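Opinion > Community > Open Days

What I Learned Watching a Robot and a Bowl

14 comments | 254 shares

I went to the open day at the Birhane workshop in Stitemstead expecting to be impressed, because the flyer more or less told me I would be. It promised "the helping hands of tomorrow," and I suppose I had pictured something shiny that would fold a fitted sheet while I stood there feeling foolish about the state of my linen closet. I took the early bus from Plendbridge (it was March and still cold enough for gloves) and got a good spot near the front, between a retired couple and a little girl who asked better questions than I did.

The arms were smaller and homelier than I'd imagined, and I mean that kindly. You could see the wires and the joints, and I liked that right away. My grandmother's sewing machine was the same, all its business out in the open, and you trusted it more for that.

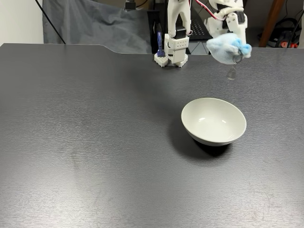
Two white arms at the table, one with a soft white-and-blue bundle in its grip.

We were told the arms were learning to handle soft things, and that the group had recorded 736 practice runs before opening the doors to us and hoped to reach 4,000 before they'd call it finished. I heard a man behind me laugh at that. All those tries to move a toy from one place to another! My own first thought, I'll admit, wasn't much more generous than his. But I have raised two children and taught a good many more to tie their shoes, and the longer I stood there the less funny the number seemed. Have you ever kept track of how many times a toddler drops a spoon?

So my opinion, for what it's worth, is that we need more days like this one and fewer flyers like the one that brought me there. We are forever being shown robots in polished little films with music behind them, and we come away either dazzled or frightened, and I don't think either feeling does us much good when it comes time to decide whether we want these things in our schools and nursing homes. An ordinary table did more for my understanding than any of those films has. 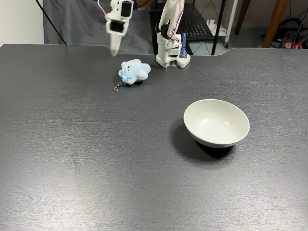 A plush toy is a harder customer than you'd think, too. It squashes, it has no proper corners, and a hard bowl asks for a completely different touch. I had never once considered that my hands know this without consulting me, and I thought about it all the way through supper.

I hear the Istden library has been offered a demonstration of its own, and that some folks are grumbling about the $290 it would cost for the afternoon. I'd say pay it. Put the chairs close, let the children ask whatever they like, and please leave plenty of time for the slow parts. I'll bring the coffee if somebody else can bring cups.

Back to top | Contact the editor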